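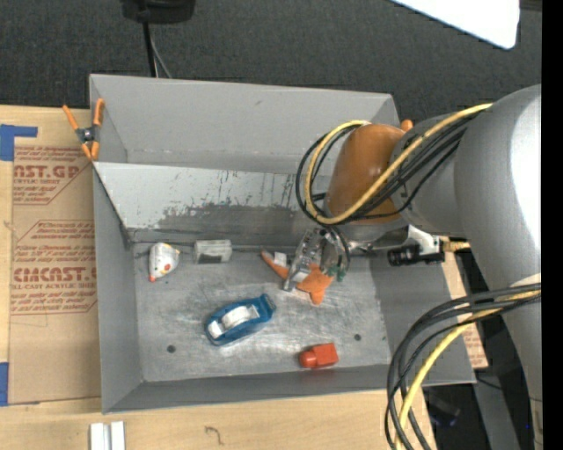 Part 2: Setting up your Kevgate worm bin

Right, you've got a tub and a bag of worms on the way, so let's get their home ready before they turn up. I do mine in March, when the shed has warmed up a bit.

1. Drill 15 small holes in the base, 6 mm across. Go slowly – plastic cracks if you lean on it.

2. Tear up plenty of newspaper and soak it in a bucket. Wring it out until it feels like a damp flannel.

3. Fluff the paper up and fill the bottom third of the tub. Add a couple of handfuls of garden soil (they need the grit!).

4. Tip the worms on top and leave the lid off under a bright lamp for an hour. They'll dive down by themselves.

5. Wait 7 days, then bury 200 g of chopped veg peelings in one corner.

Note: my friend Hilkka Peltonen swears by crushed eggshells and I've come round to them. A spoonful with each feed is plenty.

Caution: no meat, cheese or cooked food, and go very easy on onions and orange peel. I once put in a whole bag of satsuma skins and had worms climbing the walls by morning.

If it starts to smell, stop feeding and mix in some dry cardboard. Draining off the liquid is covered in Part 3.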